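Wallpaper, again
2025-12-08
by Carmela Echevarría
7 comments

OK quick one, I have bread in the oven.

Gray with navy won. I know I said in April I was done with damask forever. I lied. Pale gray background, dark navy ornament running in bands, and I like it more every time I walk past. The Wollelum sample was too yellow and the Gresach one curled up at the corners before I even got the paste out.

Bands are a pain though. They have to meet at the corners or your eye goes right there. Did the back wall first, then worked out to the sides. Took me 2 evenings and alot of muttering.

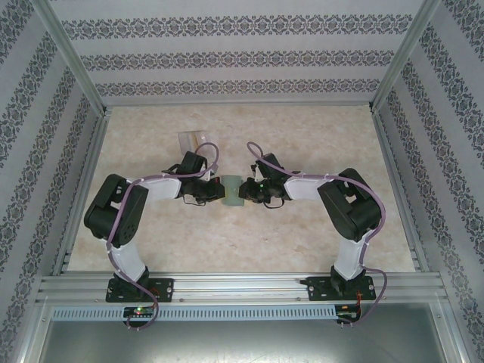
The floor

Beige marble pattern. Went back and forth on this, thought it would fight with the navy but the beige calms it down. Plain gray was the other option and it just looked like a parking garage. Silver aluminum for the corner posts and the edges, which I was going to paint and now won't.

Still want to try the same paper on the inside of the hall closet. Have most of a roll left. If anyone has a trick for getting bubbles out after the paste sets please tell me, the credit card thing did nothign.

Timer's going. More later.

Shares: 2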